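5.3 Comparing grippers in the bathroom scene

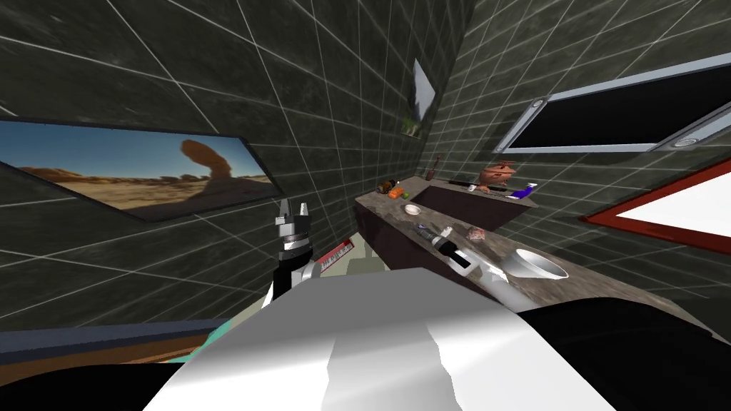

Figure 12. Bathroom scene in simulation, left gripper raised, right gripper at the counter.

Use this section to compare the Cloturel and Palma gripper models on the same arms before you spend money on either. The scene loads from the Wutesley pack. The tilted desert print on the wall comes with it and has no collision model, so please stop trying to grasp it.

1. Open the scene and set the controller rate to 60 Hz. Both arms must use the same rate.

2. Raise the left arm until its fingers point up and are well clear of the wall. Lock it. It takes no part in the test and will find a way to if you let it.

3. Bring the right gripper down beside the beige object on the countertop, pointing toward the small white dish.

Caution: Lower the forearm slowly. The simulator forgives a hard landing on the counter. The real wrist — and whoever signs for it — will not.

4. Load the Cloturel profile and run 3 practice grasps. Discard the results, however flattering.

5. Run the full batch of 1,000 grasps. On the Purkville workstation this takes almost 7 hours.

6. Reset the scene, load the Palma profile and repeat steps 2 to 5 with the same random seed.

Note: If you change the friction setting between batches, you have compared two friction settings. Start over.

7. Export both logs before closing the scene. The Close button does not ask twice.

Section last revised 16 May 2025. Bottle grasps move to their own section in December.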